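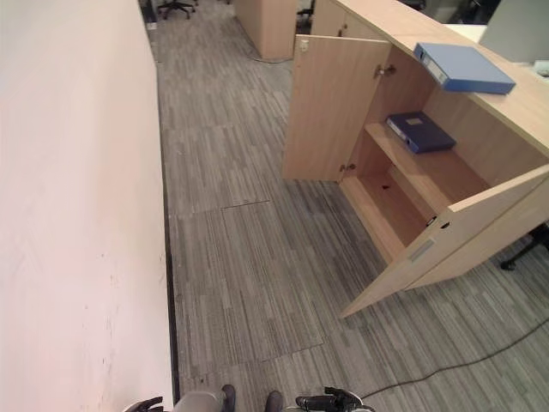 Budget season at Skultia and guess who volunteered to plan year two of the office humanoid — me! Thread for anybody else staring at the same kind of spreadsheet.

First surprise was cables. I had one line called "misc" with $104 in it and it was gone before the first invoice from Brekke even showed up. Misc is now four lines, and I should have done that from the start.

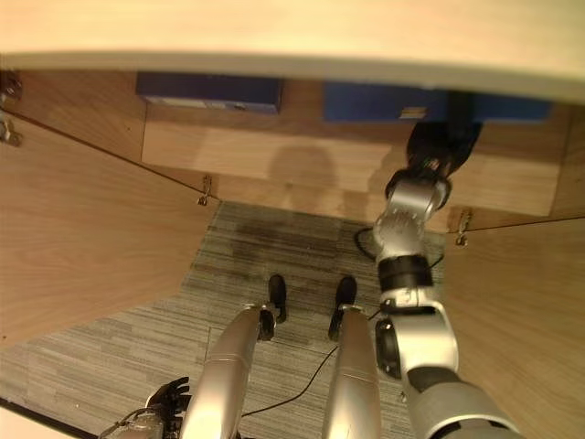
Arms or legs, where does the extra money go? We got quotes for a longer reach from Drirdale and I was all set to sign. But so much of our work is low and tucked back, like that blue stuff in the shade under the wood top, with the gripper almost on it and a cable trailing over the carpet right by the feet. So I'm pricing cable management first — $279 for the kit, and reach can wait till December.

Also, ask what the service plan covers. Ours has 12 visits a year and hands aren't included. Hands!!
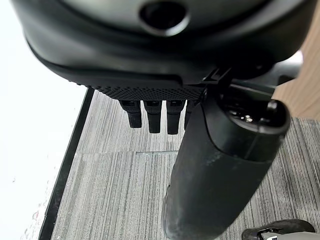
Spare fingers get their own line this year. Truniretti wants $461 for a set and I went back and forth on it all weekend. Then you look at the scratches and worn patches down near the end of that long black finger and it's a lot easier to type the number in. I put down two sets.

Spreadsheet goes to my boss Monday. If you've bought spares for a hand like this, tell me how many you got through in a year?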